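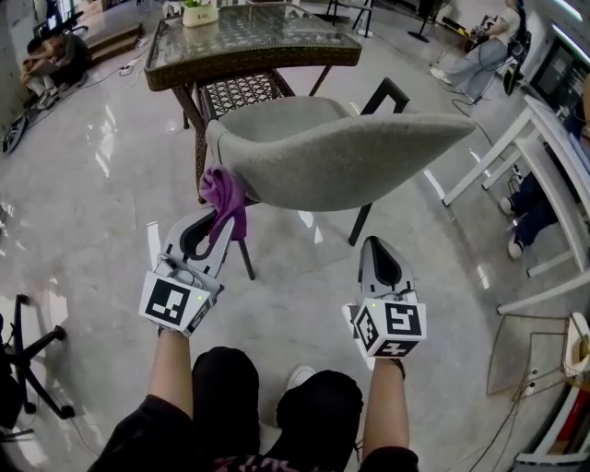

Selvaraj Ekanayake replied to the first version of this post that travel is the wrong thing to blame, and that small clubs fold because they run out of umpires. Fair enough, so I've reworded it.

Is it worth a small hockey club joining the Skarkmont league?

Posted 20 August 2020 in Clubs and Leagues

We're a mixed-ability club, one and a half teams on a good week, and we play friendlies at the Stedstead pitch. The Skarkmont people have been on at us since April to join properly. They say we'd get regular fixtures, trained umpires and "exposure", whatever that is. The fee is 1175 for the season, payable up front, and that doesn't include pitch hire for home games.

I can't get a straight answer on what the money pays for. I asked for last season's fixture list and was sent a leaflet. Two of the away grounds are more than an hour off and half our players don't drive. Has anyone here joined as a small club, and did you get what you were promised? I'm not interested in hearing that it grows the game. I'd like to know whether matches got played.

Nuno Cardoso

We did two seasons, so take this for what it's worth. Matches did get played, mostly. The first year we had a decent run until the clocks changed, then three away sides in a row cried off and we were told to "rearrange between captains". One of those never happened and both clubs got nothing for it.

The umpires were the good part. They turned up, they knew the rules, and they didn't have a cousin on the other team. If you've been making do with whoever isn't playing, you'll notice the difference.

On the fee, ask these before you pay:
Is any of it returned if the season is cut short?
Does it cover umpires' travel, or do you get billed for that later? (We did.)
What is the fine for failing to raise a side, and who decides?

Get the answers by email. What I was told on the phone and what was in the rule book didn't match. And with things as they are this year I wouldn't hand over a full season's money to anybody until there's a confirmed start date. They may let you pay in two halves. They let us, after some moaning.

Travel is worse than you think. You need three drivers you can rely on, and by February you'll have two.

Selvaraj Ekanayake

I still say umpires. But 1175 sounds steep. Ours was 1171 and that had the insurance in it, so check whether yours does before you compare.

wiketti_leftback

just join, its a laugh. we lost nearly every game and still signed up again

Nuno Cardoso

To the last poster – it's less of a laugh when you're the one collecting the subs.

One more thing I forgot. Look at the Antunes cup as well. It's knockout, you pay per round, and the early rounds are drawn by area, so you're not going far unless you win. If you only want a few proper matches to see how your lot cope, I'd try that first and leave the league for a year. The draw doesn't always come out when they say it will, mind.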